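Computer Repair & Reuse | About Us

Fusside Computer Workshop takes in old desktops, gets the good ones going again and strips the rest for parts. We work out of a rented unit on Drondale Road, behind the tile shop, and the bench is open on Sunday from 10 until 3.

We started with a carload of office towers that were headed for the tip. Last year we took in 368 machines. Most went back out to households and small clubs, and the others ended up in our parts drawers.

Every tower gets the same treatment. The side comes off, the dust is blown out, and the power supply and memory are tested before anything else is plugged in. Drives are wiped or drilled, your choice. A refurbished desktop with keyboard and mouse costs $70, and a basic check of your own machine is $37.

We prefer business models because the cases open easily and spares are simple to match. Please read the label on your power supply before asking us for a replacement. Many big-name desktops use their own shape and plug.

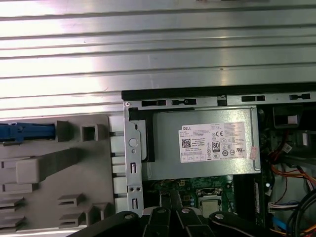
Dell desktop with the case open, power supply label facing up and the CPU in its socket.

We don't take CRT monitors, printers or anything with a swollen battery. Laptops are fine if you bring the charger.

Comments (3)

Krūmiņa: Do you keep old DDR3 memory? I need two sticks for a tower in the garage.

Felanon: Dropped off four desktops in September. Parking is easier around the back.

Krūmiņa: Found the memory in the second drawer, thanks. Computer is going again.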